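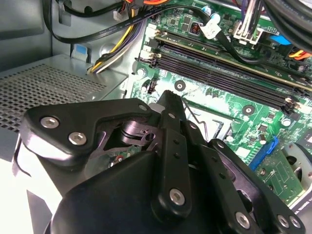
Fixing things at home: notes for Clirkeston library talk, 9 Apr 2021

Say hello, check the people at the back can hear. Thank Jeanie Lennox for the room and the biscuits. Fifteen minutes of me, then questions.

Start with the kettle story. I'd thrown out two kettles in a year before I found out that all either of them wanted was a good descale! A cup of white vinegar, leave it for 30 minutes, boil, rinse, rinse again (really do rinse again, my tea tasted of chip shop until May). Pause for groans.

Next bit: what puts people off. Ask for hands up, who has a drawer with something broken in it? Mine has a radio, a bike light and a pair of glasses with one arm. I think it's mostly fear of making it worse. But it's already broken, so how much worse can it get? Then be sensible for a minute. Unplug it first. Leave microwaves and old tellies alone, they can give you a nasty shock even when they're unplugged.

Screws. Egg box, one hollow for each stage, and write on the lid as you go. I learnt this from Ville Kemppainen when we shared a flat in Geltport, and he kept his screws in better order than his socks. Hold up the egg box. Pass it round if they look keen.

Desktop computers: good to learn on, plenty of room for your hands and most parts just unplug. Take a picture before you pull any cable out. Dust is the usual trouble, so short puffs of canned air and hold the fan still while you do it.

Clothes, if there's time (skip if we started late). Buttons, hems, the coat lining I did in the wrong colour thread and wore for years anyway.

Money: my whole tool kit came to 50 pounds, bought bit by bit. The cheap screwdrivers were a mistake, the tips went soft on me.

Finish with the sign-up sheet by the door, and ask who can bring an extension lead next time.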